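Paltow Center for Household Technology
Gallery: Machines and Everyday Work

Laundry

Introduction

The Paltow Center maintains this gallery as a public record of its work on household and shop-floor chores. Each section covers one chore. The pictures are accompanied by short notes on the task, the state of the equipment, and the questions that remain open. The Laundry section was prepared by Edith Villca and Eliécer Cusi of the Domestic Tasks group and was last revised in October.

The Center is asked on most public days whether a machine can do the washing yet. The washing itself was mechanized long ago. What remains is the handling: carrying a load to the machine, moving garments in and out, turning sleeves the right way, shaking out what has twisted together, folding, and putting away. In the households that took part in the Center's survey this handling was named more often than any other chore as the one people would give up first. It is also the part on which progress has been slowest.

The Center's present answer is a qualified one. Individual steps can be performed by a two-armed machine under favorable conditions. A complete load, from hamper to drawer, without a person standing by, remains beyond the equipment the Center has tested.

Carrying and presenting the load

Handling a laundry basket is a two-handed task for most adults, and it is treated as such in the Center's work. The two arms must agree at every moment on the height and angle of the basket, and a small disagreement between them is passed directly into the rim as a twisting force. Both grippers hold the basket here, one on the left rim and one on the right, with the basket brought up close to the open drum and tilted slightly toward it. Red-orange, black, and royal-blue garments lie side by side inside, a light load by household standards and a suitable one for study, as each piece can be told from its neighbors by color alone. A family hamper seldom offers that advantage.
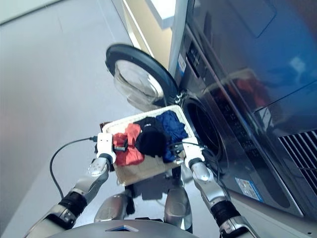
Position in front of the washer matters as much as the grip. A front-loading door swings out into the space where a person or machine would prefer to stand, and the door, the drum opening, and the basket compete for the same small area of floor. People resolve this with a hip or a knee, usually without noticing. A machine must have the clearance worked out in advance or must be able to sense contact and give way. Lizeth Grajales, who supervises the Center's motion studies, has recommended that door clearance be recorded for every appliance used in testing, and this is now done.

The Center's standard laundry exercise consists of 48 single-garment transfers, arranged in 16 sets. A set is counted as complete only when every garment in it has reached its destination and none has fallen to the floor or been caught in a door. Visitors sometimes consider this rule severe. It reflects ordinary household expectations — a sock left behind is still a sock that someone has to pick up.

Taking hold of a single garment

Cloth has no fixed shape, and a garment that was easy to identify when laid flat may be unrecognizable in a heap. Before a gripper closes, a decision must be made about which fold belongs to which garment and whether one layer or several will be caught. Dark fabric adds to the difficulty. Folds in black cloth fall quickly into shadow, and the edge between one layer and the next may not be apparent to a camera at all.

Pylyp Lysenko, who prepares the garments used in testing, keeps a stock of sports clothing, cotton shirts, towels, and children's wear. Thin synthetic fabrics are regarded as a particular challenge. They slide over one another readily, and a hold that is adequate for a towel may let them go. Seams, hems, and printed areas are often stiffer than the surrounding cloth, and an experienced person will reach for them by habit. The Center is studying whether the same preference can be taught to a machine.

Black synthetic fabric pinched between two gripper fingers, with a seam and a strip of white lettering along the folds. A corner of the cloth stands out against a bright perforated surface.
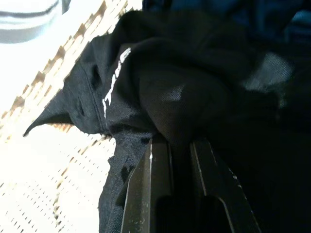

Folding and putting away

Folding is treated in a separate section of the gallery, under the Tello project. It is mentioned here only because the quality of the fold depends a good deal on how a garment is first picked up. A shirt lifted by the shoulder seams can be laid out in one motion. A shirt lifted by the middle of the back must be set down and picked up again, and each additional attempt adds to the time required.

Putting away has received the least attention of any step. Drawers stick, shelves are crowded, and every household has its own rules about what goes where. Maya Saab is leading a small study on this subject in cooperation with the Warmont housing office, in which 2 furnished apartments have been made available for observation.

Shop-floor comparison

Commercial laundries face a related problem on a larger scale. At the Prullis linen plant, which receives visiting staff from the Center, 1,620 pieces pass through the sorting area in a shift. Sheets and pillowcases of known size are fed to ironing and folding machines that have been in use for many years. The separation of damp, tangled pieces before that point is still done by hand, and the plant's management has no present plan to change this.

Visiting and use of the pictures

The laundry area may be viewed by the public from the gallery corridor, beginning at 10 a.m. on open days. School groups should write to the education desk in advance. Pictures in this section may be reproduced for teaching purposes with credit to the Paltow Center for Household Technology.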